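Flultham Robotics Club, progress report to the Bruvard fund

Jul 27, 2025
From: Senyo Osei
To: Thodoris Chrysikopoulos, grants

Thodoris, sorry this is shorter on polish than the last one. Typed between sessions. Money table is at the end, everything else in the order you asked for it.

Where we are

Laundry project is running. Both arms working, both grippers working, head camera working after a bad fortnight. Students can drive the arms themselves now without me standing over them. In May we had one arm and a lot of arguing.

Task as written in the proposal: take clothes from a pile, put them in a top-loading washer, close the lid. We have split it into stages and are marking each stage on its own. Picking up is good. Carrying is fair. Letting go over the tub is poor. Closing the lid not started, see below.

Who is taking part

10 students on the register, same as the spring. One left for exams and one joined from the Giannakopoulos workshop course, so no change to the total. They work in pairs, one on the arms and one keeping the log, swapping halfway. The pairs that swap keep better logs than the ones who "forget" to swap. I have started ringing a bell.

Two of the older ones have taken over the start-up checks completely. I only sign the sheet. This was in the proposal as an aim for the autumn so we are ahead on that one thing at least.

What got done this period

- Second arm mounted and wired. Took three goes to get the mounting square.
- Grippers refitted with smaller fingers. The old ones were too thick to get hold of one layer of cloth and kept bringing up the whole heap.
- Cables given more slack at the elbow. We had two connectors pulled out in one week by the arm reaching up, both repaired by students.
- Log sheet rewritten. Old one had a box for everything and so nobody filled it in. New one is a single side.
- 400 recorded attempts, all stages together. Target for the period was the same number, so that's met.
- Written guide for new drivers, first draft. Needs an edit, the spelling is worse than mine.

Results so far

Picking up from the pile: the students rate this the easiest stage and the logs agree. Thick garments go well. Thin ones slide out of the fingers on the way up, mostly when the driver rushes. Dark clothes on dark clothes are a problem, drivers can't tell from the camera view where one garment stops and the next begins. We now mix colours in the pile for beginners and leave the all-dark pile for the pairs who are ready for it.

Carrying: biggest fault is trailing cloth. A sleeve hangs down, catches on the stool, and the whole lot comes off. One pair found that lifting straight up first and only then moving sideways cures most of it. It is slower. They have made it a rule and taped it to the laptop.

Letting go: the cloth lands on the rim and hangs half in, half out. Then somebody has to go back for it, and pushing it in with a closed gripper is clumsy. Current idea is to use both arms, one to hold the edge and the other to feed the rest in. Most of the practice time this month has gone on this. A towel is the best thing to train on, plain shape, no sleeves, and you can see at once if it has gone wrong.

Setting up the room

We moved out of the main hall as the floor was wanted for other things. Present room is smaller with more stuff in it and at first I wanted to clear it. The students argued for leaving it as it was, on the grounds that a real wash room has buckets and brooms in it. They were right and I've put that in the guide. Attempts in the hall looked tidy and taught us very little about reaching round things.

Clothes go on a low plastic stool to the left of the machine. We tried a basket but the sides got in the way of the wrist. Height of the stool matters more than we expected, any lower and the left arm is nearly flat out. Lid stays open for all the stages we are running at present. 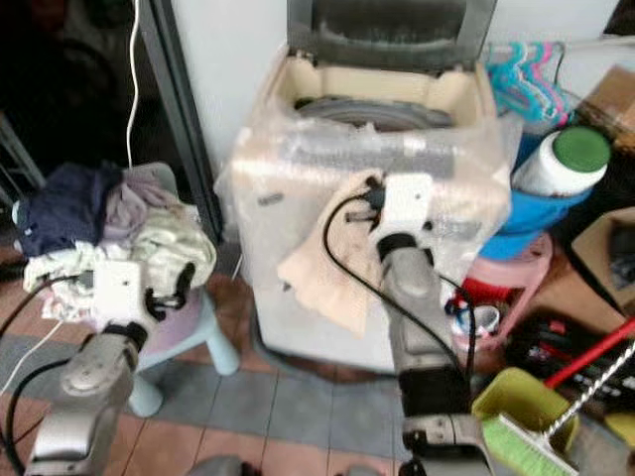
Problems

Lid. The machine lid stands right up against the wall when open and the grippers struggle to get behind it to pull it forward. Options are to move the machine out from the wall or to start with the lid tilted. Haven't decided. I would rather move the machine, as starting with it tilted feels like cheating a bit.

Time. Sessions are two hours and set-up eats too much of that. Will be better once the start-up checks are down to a habit.

Flirngate delivery. The spare gripper fingers we ordered from them came in the wrong size and went back. Replacement promised, no date given. We have 2 spare sets left so I am not worried yet, but please note it in case the next report shows a gap.

Laptop. The old one drops the camera feed when it gets warm. We prop it up on a pair of books. Works, but I'd like to replace it out of the underspend if you agree.

Money

Spent to date: £1,790
Of which most is the second arm mounting, fingers, cable and connectors. Receipts are scanned and in the shared folder, one is faint, I have the paper copy if you need it.
Nothing spent from the travel line. Would like to move that to the laptop, please confirm yes or no.

Next period

- Two-arm feeding into the tub, every pair to have tried it
- Decide on the lid and start that stage
- Finish teh driver guide and try it on someone who has never touched the arms
- Short open session for parents, one hour, drivers to be students only
- Send you the logs in one file instead of the pile of scans you got last time

Needed from you: answer on the travel line, and whether you want to come to the open session. If you do I'll fix the date around you.

Senyo

Flultham Robotics Club | Contact: Senyo Osei, club lead | © 2025 Flultham Robotics Club | Back to top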